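Kitchen tips from the Pikbridge simulation runs

We ran Ello, our two-armed robot, through 339 simulated kitchen trials. The tips below suit any narrow kitchen.

1. Corners. Keep both arms up before turning in beside a worktop. Bumps fell from 40 to 16. 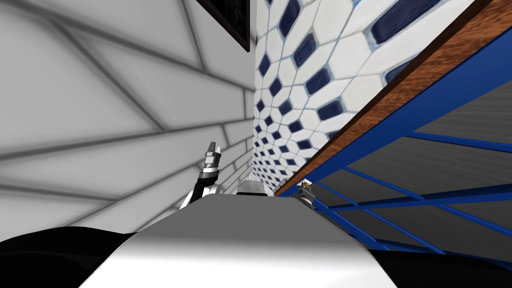
2. Passages. Line up on the far door first — then move. Leave racks where they are between runs.

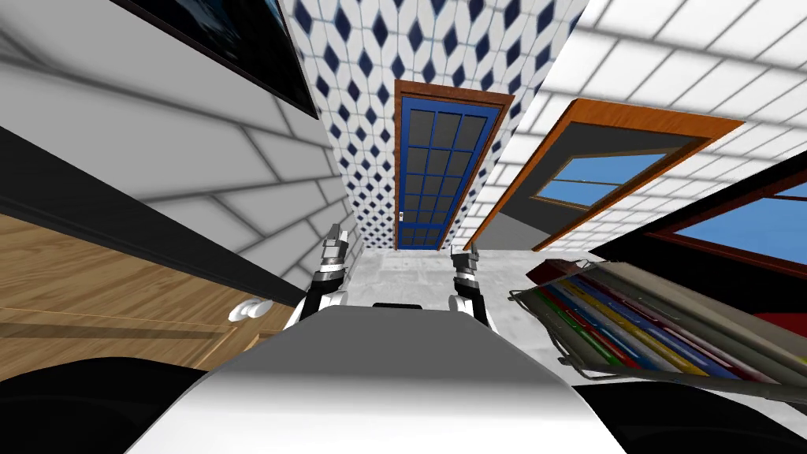

3. Open shelving. Pass thin bars slowly, with the arms held in.
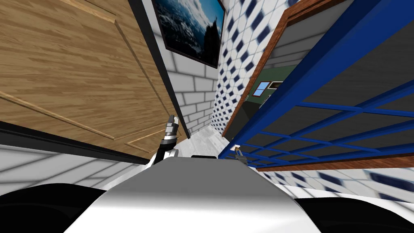

Two speeds were tried and the slower one is now our default. October's runs will add drawers.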